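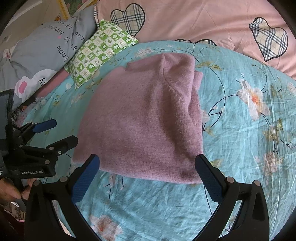
# Grestwood Knitting Circle: questions we get asked

**Do I need to know how to knit?**
No. About half the people who turn up can't, and one or two of those have been coming for years. If you want to learn, ask Hermine Baumgartner, who will put needles in your hands before you've found a chair.

**When and where?**
Upstairs at the Camenzind tea rooms, from 7 pm until they start stacking the chairs. We stop for August and start again in September.

**What does it cost?**
Nothing, although the tea rooms would like you to buy a drink. The cheese scone is safe. The fruit scone depends on who's baking.

**What should a beginner make first?**
A hat. Everyone wants to start with a scarf and everyone gets bored at 43 centimetres, at which point it becomes a very long bookmark. A plain hat in a chunky yarn can be done in a few evenings, and heads are forgiving.

**What should I bring?**
One 100 g ball of chunky wool and a pair of 6 mm needles. Pick a pale colour, as you can't see your stitches in black or navy. We have spare needles, mostly in sizes you won't need.

**Is fluffy yarn a good idea?**
It hides mistakes beautifully. It also hides the stitch you need to undo – so you'll be keeping that mistake.

**My hat came out enormous. What went wrong?**
You didn't knit a tension square. We know you didn't. Nor did we.

**How do I wash it?**
By hand, in cool water, then squeeze it in a towel and dry it flat. If it has been through a hot wash already, do you know anyone with a baby?

**Do you take hats for charity?**
Yes, for the Hadora winter appeal. Last year we sent 300. Please sew in your ends, and please, no more bobbles bigger than the hat.

**Can I bring crochet?**
Of course. There's a table by the window.

**Where can I find the Risitz pattern?**
In the blue folder, page 17. Row nine has a misprint: it should say "knit two together", once. The pencil notes in the margin disagree with each other, so ignore them all.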